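Subject: Re: [chapter-outreach] Saturday tax clinic, intake and sign-up numbers
From: Lambros Stefanou

On the sign-up sheet: I reconciled it against the web form last night. The form shows 300 entries. After removing duplicates and people who entered the same household twice, we have 238. Please use 238 for the printed schedule and ignore the number in the earlier draft.

> We still need a decision on whether walk-ins are allowed at the
> Fedville site. Last May we let them in after lunch and the line
> backed up into the hallway. Also, who is bringing the scanners,
> and does the Hulel branch want its own intake table or will it
> share ours?
> – Nic Aodha

Walk-ins: yes, but only from 2:00 pm, and only for returns with wage income and no business schedule. Anyone with self-employment income gets a callback slip and an appointment at the follow-up session. The slips are in the same box as the name tags. Write the phone number twice, once on each half, and keep the lower half.

Scanners: I have two and the Fedville library has one we can use. The library unit only saves to a USB stick, so it goes to the back table for prior-year returns and nothing else. Do not put current-year documents on that stick.

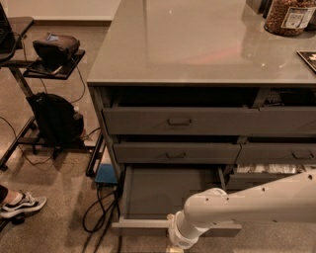
Hulel will share our intake table. They are sending four preparers and one reviewer, all certified at the basic level. That brings the total to 46 people, counting greeters and the two interpreters. Advanced returns have to go to our own reviewers, so please mark the folder with a red dot at intake and do not hand it to whoever is free.

A few items on the folders themselves, as this caused most of the rework last year:

1. Photo ID and Social Security cards are checked at intake and again at review. They are not scanned.
2. The consent form is signed before the interview starts. If a spouse is absent, stop there and give them a new time.
3. Bank details are copied from a check or a bank letter. A deposit slip can carry a different routing number – we had several rejected deposits from this.

Training status: 82 percent of our own preparers have passed the ethics module. The rest have until Thursday night. If your certificate is not in the shared folder by then, you will be moved to greeting or document sorting. The Mumadetti study guide someone posted to the list is for the prior tax year and has the old credit limits in it. Please do not use it.

Doors open to the public at 9:00 am. Preparers should be logged in by 8:30, as the software forces a password change on first login and the reset mail can be slow. Parking is in the rear lot only; the front spaces belong to the clinic next door.

Still open: we need one more person for the 3:00 to 5:00 greeting shift, and someone with a van to return the folding tables. Reply to me directly, off list.

Lambros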